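Home Papers Topics Authors Search
February 26, 2018 – posted by the Chuensuk group

4. Handing over to a person: what the logs show

Most work on customer service chatbots stops at the answer. Right or wrong, solved or not. We looked at the handover instead – the moment the bot gives up and a human agent takes the chat. Data from Geltow, a mid-size broadband seller, which switched its chat window over to a bot in September. 344 handed-over chats in all. Each read by two of us, disagreements talked through, a few dropped.

4.1 Who asks for the handover

Two routes. Either the bot's confidence score falls under its cutoff, or the customer types something like "agent" or "real person". We expected mostly the first. Got mostly the second. Customers asked early, often in their first message, before the bot had tried anything. Billing was the worst for this. Password resets hardly ever. 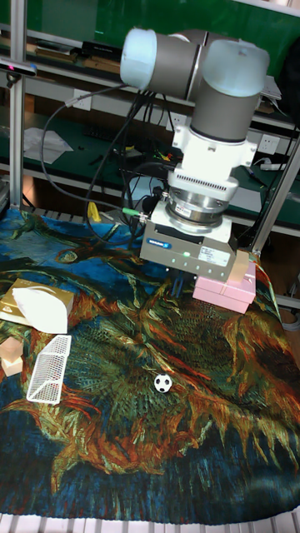
Figure 3. Robot arm with parallel gripper holding a pink box over a printed cloth.

Bot-triggered handovers came late. The cutoff had been set at 80 by Gollitside, the vendor, and left there. Long chats, same question asked back in slightly diferent words, then the transfer. Agents told us they could guess which route a chat had come by from the customer's first line to them. We didn't test this formally. Should be easy to do.

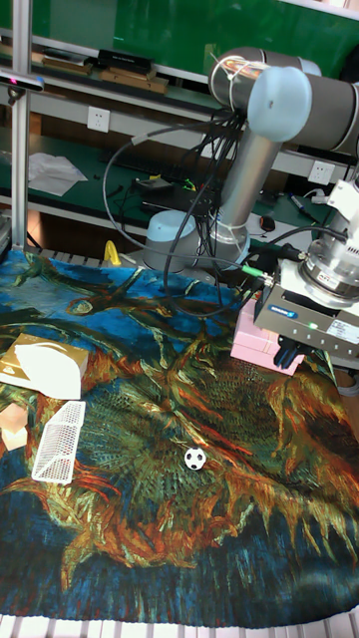
4.2 What the agent sees

Agents get a summary box, 200 characters at most, written by the bot. Full transcript is one click away but the click is slow, and agents under time pressure skip it. So the summary does most of the work. Common faults: account type missing, the customer's own wording lost, a guess by the bot stated as fact. The last one matters most. An agent who trusts a bad guess starts down the wrong path and the customer has to repeat everything anyway.

We rewrote the summary template with Claltville, the firm that runs the agent desk. New version puts the customer's last full message first, word for word, and marks guesses as guesses. Agents liked it. Whether it shortens chats we can't say yet, the trial period was to short and two product changes landed in the middle of it.

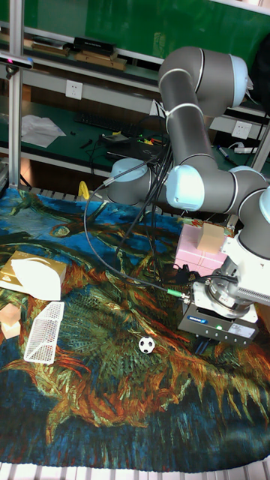

4.3 Limits

One company, one language, one vendor. Chats dropped by the customer before handover are not in the set, and these may be the angriest ones. Satisfaction scores were optional, so left out here.

Comments

deskside_r: Same thing on our billing queue. People type "agent" before hello.

mop44: Did you try a lower cutoff? Seems like the obvious next run.

Chuensuk group: Planned, waiting on access.

tallis_k: Would like to see the new template in full – appendix maybe?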